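Sandbridge Automation Forum > End Effectors > Parallel vs. angular fingers on odd shapes

Thread: Bakov parallel or Pellano angular for knotted and looped parts?

torque_limit
Posted Oct 3, 2021

I have two arms over one table and a different gripper on each. The Bakov is a parallel gripper with flat pads. The Pellano is angular and came with the long fingers. Both run off the same Csonka controller, so I can rule out most timing differences.

The job is bin to table and table to bin with parts that don't have a good flat side. I started with boxes and cylinders and both grippers were fine. Then I moved on to printed knots and rings and the results split. The Bakov is better when the part is lying in the open. The Pellano is better in the bin, where there is no room to bring flat pads down on both sides.

I have to pick one for both arms by the end of the project because we only want to stock one kind of spare pads. What would you choose?

fennel_ops
Reply 1

How many tries per part? People post "A is better than B" after five picks and then it goes away.

torque_limit
Reply 2

1000 per gripper, split between bin and table. The part gets put back at a random angle each time. I don't have the logs cleaned up yet but the gap in the bin is big enough that I don't expect it to change.

mx_hollis
Reply 3

Can you post the layout? Bin wall height matters a lot for this, and so does where the second arm sits when it's waiting.

torque_limit
Reply 4

One arm works the bin and the other waits up and to the right. The bin is shallow. The gray knot on the table is the part that gives me the most trouble.

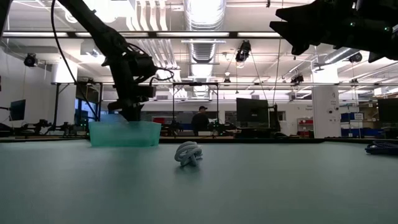
Reply 5
mx_hollis

OK, that helps. With a bin that shallow I would have expected the parallel one to do better than you say. Are you approaching straight down? If you tilt the wrist 15 degrees you can get one pad in along the wall and close against the part. We did that with a Bakov and stopped having trouble near the sides.

Also, that cable by the bin arm has a lot of slack in it. Check that it isn't pulling on the wrist when the arm goes low. You can get a millimeter or two of error from that and blame the gripper for it.

fennel_ops
Reply 6

I disagree on the tilt. It works near the wall and makes everything else worse. On a round tube you end up pinching above the middle and the part squirts out. Straight down with narrower pads is the better fix. Bakov sells a narrow set, or you can cut your own.

mx_hollis
Reply 7

You only tilt for picks near the wall. It's one condition in the script.

fennel_ops
Reply 8

One condition now. Then you add the corners and a second one for when two parts touch. I have maintained that script and I don't want to again.

torque_limit
Reply 9

Straight down for now, yes. I haven't tried a tilt. Stock pads are 11 mm wide and the hole in the knot is not much more than that, so narrow pads might help on the table too. At the moment the Bakov grabs the whole knot from outside and it rotates in the grip on the way up.

I'll tie the cable back and rerun the bin set before I change anything else.

gantrycat
Reply 10

Has anybody asked about the camera side? A see-through bin gives depth cameras a hard time. We had readings through the wall and the planner thought there was free space where there was plastic. Changed to a solid bin and the misses dropped, same gripper, same pads. It could be that the Pellano just puts up with bad depth better because it opens wider.

torque_limit
Reply 11

That is a fair point and I had not separated the two. I have been using the teal bin for everything since August. I can put tape on the outside of the walls and run both grippers again.

gantrycat
Reply 12

Tape is fine for a test. Use matte.

mx_hollis
Reply 13

Do the cable and the tape as separate runs or you won't know which one did it.

old_servo
Reply 14

I'll go the other way from everybody here. Keep one of each. You have two arms and two kinds of pick. Spare pads are cheap compared to the time you'll spend making one gripper do both jobs. We ran a mixed cell on a Csonka for 2 years and the only annoyance was keeping the tool offsets straight after a swap.

fennel_ops
Reply 15

That works until one arm is down and the other has to cover for it.

old_servo
Reply 16

Then it covers slower. It still runs.

torque_limit
Reply 17

I could probably sell that to my boss if the numbers stay the way they are. Plan is cable first, then matte tape, then narrow pads on the Bakov, bin set each time. I'll put the results in this thread.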